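Help wanted: weekend kitchen person for a small supper club in Manadville

Hi! I'm Seo-ah Kwon and I run Balier, a supper club that seats 16 people at one long table on the ground floor of the old Hesier building. I've been doing the cooking, the shopping, the dishes and the emails myself for far too long, and my knees have started sending me messages. So I'm looking for one more pair of hands (maybe two, if the right friends apply together!).

What's the job? Mostly prep. You'd come in at 2 in the afternoon and we'd get through the slicing, the rice, the pickles and whatever greens looked good at the market. I cook the kind of Korean food my aunts made, with a few things I've picked up from neighbors along the way, so expect a lot of scallions. Then around dinnertime you'd help me plate and carry, and we're usually cleaned up by 10:30. I put the music on, but you can veto one album a night.

You don't need restaurant experience. I'd love it if you can hold a knife without scaring me and you don't mind onions. I do need you to be on your feet most of the shift and to lift a stockpot with me. If you've got a food handler card, great, and if you don't, I'll pay for the class.

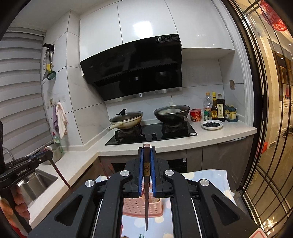 Chopsticks and the polka-dot tablecloth.

Pay is $151 a shift, plus an equal split of the tips, and you eat what the guests eat. We sit down for our own meal before the doors open, and I'm strict about that one. Nobody carries soup on an empty stomach in my kitchen. Parking is free behind the building, or the Yeo Street bus stops right across the road.

A little more about how we run: guests book ahead, they all get the same menu, and everyone eats at the same time. That makes the evening pretty calm up until the main course goes out, and then it's fifteen minutes of running! I write the menu at the start of the week and I really do want your opinion on it. My last helper got me to put a cold cucumber soup on in the middle of a heat wave and people still ask for it.

I'm hoping to have somebody in place by April, when we start doing two dinners a weekend. If you can only manage one of them, write to me anyway and we'll see what we can work out.

To apply, send me a few lines about yourself and tell me the last thing you cooked that you were proud of. No resume needed, and please don't send a cover letter. You can use the contact form on this page or drop a note in the Balier mailbox by the side door. I answer everybody, though it may take me a few days if I'm making kimchi.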